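Keeping a craft corner in order

Green stems get crushed at the bottom of a box. Stand them in a tall jar, or hang them by the thin end from a hook. Leave 2 inches between them – they tangle easily.
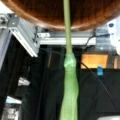
Pale green stalk, thin at the top and thicker lower down.

Wipe creased or folded parts with a dry brush, working from the top. A damp cloth pushes dust into the creases. Keep spares in a flat drawer, 6 to a layer, with tissue between the layers. I go through mine every January and throw out any that have split.

Vlasta Procházka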